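Usamos cookies propias y de terceros para mejorar tu visita. Aceptar | Configurar

Actualizado en junio · Por el equipo de Clernel

Incidencia: Vudavel se queda en negro en plena maratón de pelis de miedo

Estado: abierta, con apaño

Pues nada, os cuento, que llevo toda la tarde con esto. Tenía preparada una maratón de 4 películas de terror en Vudavel, desde la tele del salón, y a los 40 minutos de la primera se me fue la imagen. El sonido seguía perfecto (gritos incluidos, qué susto), pero la pantalla en negro total. Salí, volví a entrar y otra vez igual, en el mismo minuto.

Primero pensé en el cable y lo cambié por el de la consola. Mismo resultado. Luego probé otra peli, una comedia de vampiros de Fandell, ¡y esa se vio entera!

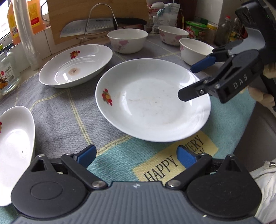 Paso 2: subtítulos y caché

Quité los subtítulos y la imagen volvió al momento. Los puse otra vez y negro. Borré la caché de la aplicación, reinicié el aparato Usman y aguantó un rato más, pero volvió a caer a las 6, justo cuando salía la casa del lago.

Paso 3: versión anterior

Instalé la versión de antes y llevo 2 películas seguidas con subtítulos sin un solo corte. Dejo las actualizaciones automáticas apagadas de momento. Si a alguien le pasa también con las series, que lo ponga debajo con el modelo de tele, porfa, que yo solo he probado con cine.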